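Início > Encontros > Notas dos oradores > Roupa de casa que dura

Notas para a palestra: Roupa de casa que dura (e a que podia durar)

Abertura. Esperar que as pessoas se sentem, beber um gole de água, não começar a correr como da última vez.

Boa tarde a todos, e obrigada por terem vindo a uma conversa sobre panos. Sei que lá fora está um dia bonito de junho e que havia outras salas com títulos bem mais animados do que o meu, por isso vou tratar-vos com carinho. Quero falar de toalhas, de lençóis, de panos de loiça, daquilo que temos nas gavetas e em que só pensamos quando aparece um buraco. Trabalhei muitos anos numa lavandaria de hotel, depois passei para a compra de têxteis na Mestico, e a pergunta que mais me fazem em jantares de família continua a ser a mesma: porque é que as toalhas da minha avó ainda secam bem e as minhas, compradas há dois invernos, parecem cartão?

(Pausa. Normalmente há risos. Se não houver, seguir.)

A resposta tem várias partes e vou por elas devagar, que temos tempo.

Primeira parte: o fio. O algodão de fibra comprida aguenta mais porque há menos pontas soltas à superfície, e são essas pontas que se vão partindo e acabam no filtro da máquina. Quando limpam o filtro da secadora e tiram aquela manta cinzenta e fofa, o que têm na mão é toalha. É a vossa toalha, aos bocadinhos! Custa um bocado ver as coisas assim, mas ajuda a perceber porque insisto tanto no estendal.

Lembrar de explicar a gramagem. É o peso por metro quadrado e vem muitas vezes na etiqueta. Um pano fino, de 200 gramas, seca num instante e é óptimo para a cozinha; para sair do banho já sabe a pouco. As pessoas compram sempre o mais pesado que encontram, porque na loja é fofinho, e depois levam-no para uma casa de banho sem janela onde nunca chega a secar por completo. Daí vem o cheiro. A toalha não tem culpa nenhuma, coitada.

Falar da experiência em Nernier. Quando lá estivemos, a lavandaria recebia a roupa de três pensões pequenas junto ao lago, e cada pensão tinha o seu hábito. Uma lavava tudo muito quente, outra afogava tudo em amaciador, e a terceira, a mais modesta, lavava morno, com pouco detergente, e estendia no quintal. Ao fim de uma época, os panos dessa terceira eram os únicos que eu levaria para casa. Não era um estudo, não tinha gráficos, eram só as minhas mãos a dobrar roupa todos os dias desde as 5 da manhã, mas as mãos aprendem depressa.

(Aqui perguntar à sala quem usa amaciador. Não ralhar.)

Segunda parte: a lavagem. O amaciador deixa uma película na fibra, e uma fibra com película bebe menos água. Se as vossas toalhas novas parecem empurrar a água pelas costas em vez de a absorver, experimentem lavá-las duas vezes sem amaciador antes de desistirem delas. O detergente a mais faz parecido, porque fica lá preso, endurece, e nós, ao sentirmos o pano duro, pomos mais amaciador. É um círculo, e eu andei nele anos, com toda a boa vontade do mundo.

Carga da máquina: deixar espaço de uma mão aberta entre a roupa e o cimo do tambor. Toalhas com toalhas. Nada de fechos, nada de soutiens com colchetes, que puxam as argolas do turco. E se uma argola ficar puxada, corta-se com a tesoura, rente. Nunca se puxa. O turco não se desfaz por causa disso, prometo.

Temperatura: muita gente acha que só a água a ferver lava. Para a roupa do dia a dia, morno chega. Havendo alguém doente em casa, sobe-se a temperatura até onde a etiqueta deixar. O catálogo da Mateos, a quem comprámos durante anos os panos de cozinha, trazia na última página uma tabela com isto tudo, e eu tinha-a colada por dentro da porta do armário até o papel ficar amarelo.

Terceira parte: secar e dobrar. Sacudir antes de estender, com força, duas ou três vezes, como quem está zangado. Levanta as argolas e poupa metade do trabalho. Estender pela parte mais larga, à sombra se for roupa de cor. Depois vem a dobra, que é a minha parte preferida e aquela em que a minha filha revira os olhos.

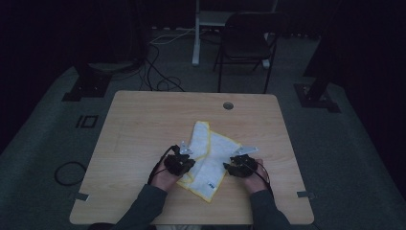

Dobrar em três ao comprido, e só depois ao meio, deixa os rebordos para dentro e protege as bainhas, que são sempre o primeiro sítio a ceder. Numa prateleira funda resulta muito bem. Numa gaveta prefiro enrolar. Alisar com a palma, sem ferro. O ferro no turco esmaga aquilo que acabámos de levantar com tanto esforço ao sacudir, e fico sempre com pena quando vejo alguém fazê-lo com tanto cuidado.

E depois rodar! O pano lavado vai para o fundo da pilha, tira-se sempre de cima. Parece coisa pequena, mas em quase todas as casas há duas toalhas gastas até à trama e outras quatro por estrear, guardadas para umas visitas que nunca vêm.

(Se o tempo estiver curto, saltar a parte do Fedton e ir direita aos remendos.)

O Fedton era um projecto de bairro em que recolhíamos roupa de casa usada e lhe dávamos outra vida. Chegámos a juntar 100 lençóis numa só tarde, e a maior parte estava perfeita nas pontas e fina no meio, onde o corpo se deita. A solução é antiga: corta-se ao comprido, pelo centro, viram-se as metades e cosem-se as orlas uma à outra. Fica uma costura a meio, sim, e habituamo-nos a ela em duas noites. Com as toalhas fazíamos luvas de banho, pegas, babetes. Com o que sobrava das sobras, panos para o chão.

Remendos: linha de algodão, ponto pequeno, começar sempre um dedo antes do estrago. Bainha descosida arranja-se no próprio dia, enquanto são dois pontos.

Perguntas. Vão perguntar pelo vinagre, perguntam sempre. Dizer que uso meio copo no enxaguamento, de vez em quando, e nunca junto com lixívia. Vão perguntar também pelo bambu. Dizer que é macio, que depende muito de como é feito, e que leiam a etiqueta.

A sala tem de ficar livre às 21 horas. Deixar as amostras na mesa da entrada para quem quiser mexer, e trazer de volta o saco azul.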